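Support ticket: finger pads slip on smooth objects
Product: Ultier hand-held gripper, pair
Customer: Fulgencio Tapia, Arkuditz
Handled by: Nabila Abou Zeid, Belthorpe support
Status: waiting for customer

Opened 28/11/2019 by F. Tapia

Good morning. We are testing the pair of grippers before we decide if we buy more of them. With soft things I have no complaint. With metal things the left finger closes well, but the right one comes a little later and the object turns between the pads. It happened with a watch, a spoon and a small padlock. I made 24 grips with the watch and it turned in over half of them.

What I have tried already: I cleaned the blue pads with a damp cloth and let them dry, I tightened the screws of the right finger, and I changed to the second set of pads. The second set is a bit better – but not enough for us.

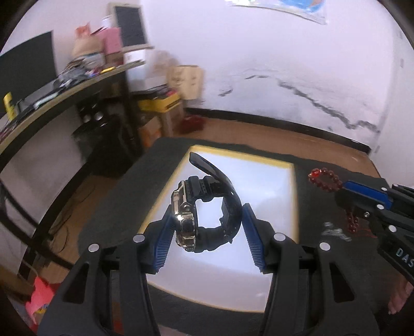

Watch held on its side between the pads, bracelet on the second gripper.

The bracelet gives no problem, we only hang it over the tip. The question is for the gripper with the watch.

Reply from N. Abou Zeid

Dear Mr Tapia, thank you for the clear report. Please close the gripper slowly with nothing inside and tell me if both pads arrive at the middle together. If the right one is late, loosen its screw by half a turn and try again. A screw which is too tight can slow the finger.

Please try also to hold the watch by the strap, and write to me the result separately.

Reply from F. Tapia

I did it. Empty, the right pad is late by 2 or 3 mm. After the half turn it is better, but I still see a small difference. By the strap the watch does not turn.

Reply from N. Abou Zeid

Then I think it is the spring of the right finger. I will send a new one, part 33, with the instruction sheet. Please keep the old spring until you have tested the new one.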